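Workshop notebook
Saturday, by Nnamdi Ogbonna
3 min read

Back at the Ziltardale bench this morning with the second batch of walnut ink, and I'm happy to say it has come along nicely since I last wrote. The husks were the ones Edet gathered for us in the fall, and they had gone properly black in the bucket, with that sweet, muddy smell I have grown fond of (my family has not).

I simmered 636 grams of husk in 2000 ml of rainwater, lid off, on the low ring, and let it drop until it looked like strong coffee. Then I strained it twice, first through the kitchen sieve and after that through the old cotton, which took forever – I had time for a whole pot of tea and most of the crossword. Gum arabic went in at 35 grams, stirred while the liquid was still warm. There are still a few lumps at the bottom of the jar. Next time I'll soak the gum overnight, as Nelik told me to do in February and I cheerfully forgot.

Test strokes on the Evisar paper: a lovely warm brown, a bit pale on the first pass, much richer on the second. It feathers slightly with the wide nib and hardly at all with the fine one. On the cheap sketch pad it spread like spilled gravy, so please don't use that pad for the swatch cards!

Jar is on the window shelf with a clove in it against mold. If you're in before me, give it a gentle swirl and write down how it smells.

Still to do: iron water test, labels, find the small funnel.
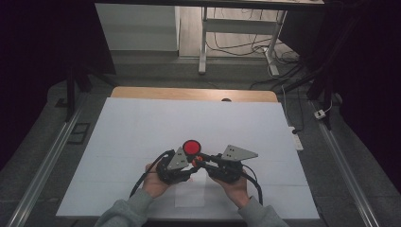
At the table, over the white board.

2 comments · 0 shares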